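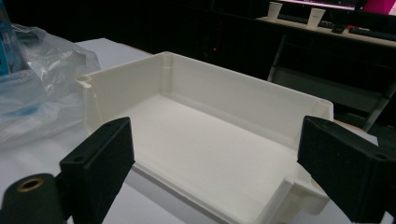
White plastic tray on a white tabletop.

Visit to Plolov, 2021-10-19

Plolov is a hill village 16 km from Vustik by a narrow surfaced road. We took the morning bus and got off at the square. The church was locked. A marked path goes up to the Gilia rocks, 11 bends in all, steep after the spring. There is a wide view over the river valley from the top. The village shop closes at noon, so bring food. The last bus back leaves at 20 past five.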